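Home | Archive | Threads | Members | Search
3 replies | 12 views | 2 min read

From: Suleiman Akinola
To: eltness-history list
Date: 10 February 2025
Subject: Re: Parish registers, what to do with the old files

Dear Yasmine, dear all,

Thank you for the long message. I answer only the part which concerns me.

Yasmine Zerouali wrote:
> The Tretberg register for 1897 was typed by two members in 2000, and we
> have only the printed copy. The spelling of the family names is not the
> same as in the Deten book. Should we correct them before we put the
> index online? I would like to finish before Ramadan, because after that
> I will have little time in the evenings.

My opinion is that we should not correct anything in the main column. The priest in Tretberg wrote the names as he heard them, and the same family can appear with one "t" in the baptisms and with two in the burials. If we make them equal, a person who later looks at the original page will think that we made a mistake. I propose a second column with the modern form, and the search should look in both.

For the Deten book I have now compared the marriages up to July. The entries are in good order, but the godparents are missing on one page and I could not read the villages in the margin. If someone on the list has experience with this handwriting, please write to me directly.

Concerning the files from 2000, I still hope that a digital copy exists somewhere. Typing all again would be a pity. Old desktop computers are often kept for years in a cellar, so please look also there, and at any floppy disks in the drawers.

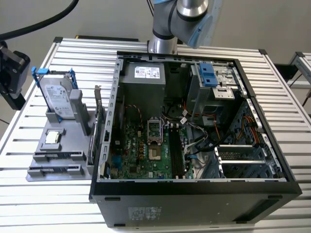
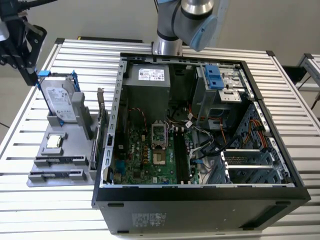 Both memory slots are empty in this one.

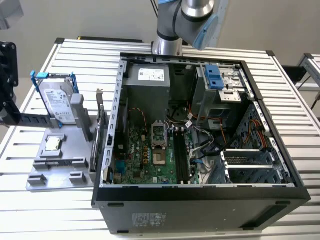
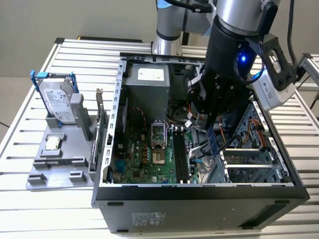
If nothing is found, I can type the baptisms myself from the printed copy. I would do 12 pages per week, and Yasmine could check them when it suits her. Please tell me also whether we keep the Latin first names or translate them. I prefer to keep them, but I have no strong feeling about it.

With kind regards,
Suleiman

Reply | Forward | Previous in thread | Next in thread
0 shares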